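Speaker notes – what we learned from our open day
Plalteo community evening, 7 July 2023

Thank you for having me, and thank you to whoever made the slice, I've had two pieces already. (Wait for people to sit down. Don't start on the money stuff.)

I'd like to tell you about the open day we ran in February at the Gendstead workshop. We'd hoped for a couple of hundred visitors and ended up with 1371 through the door, and I think every one of them wanted to stand at the same table. It was the one with the toys on it, of course. We had a very clever pallet line from Drilaseo running at the other end of the building, and people gave it a polite nod on their way to the toys.

So let me talk about that table. The arm works over a plain white top with bright, everyday things on it, a wooden peg stand among them, and it has a little camera down near the gripper so visitors can follow along on the big screen. Kids got the idea straight away. Their grandparents took a minute longer and then asked much harder questions.

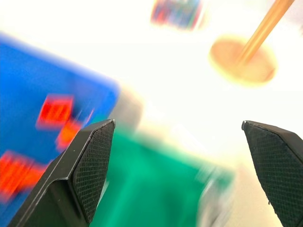

The question I heard most was whether it knows what it's looking at. My answer got better as the day went on, I hope. I'd say that it has been shown a lot of goes at the same sort of job, around 2000 in our case, and it leans on those when it meets something a bit different. Somebody's nan told me that was how she learned to make pastry, and I've been borrowing that ever since.

(Pause here. If there's a laugh, let it go on.)

The second favourite was about the fingers. People expect a hand, and they get two black fingers with a fine gridded pad on the inside of each. I'd pass a spare pair around so they could feel the grip for themselves – please do this at your own events, it's worth ten minutes of me talking.

Things we'd change: demos every 5 minutes was too tight, 7 would have been kinder to everybody. Turn the screen away from the windows. More chairs! And the Dehghan trolley needs its own power point.

Happy to take questions now, or over the tea.

Comments

We were there with our two and they still talk about the robot table. Will you run it again next summer?

Lovely talk. Could you post the list of things you'd change? I couldn't write fast enough.

Agree about the chairs.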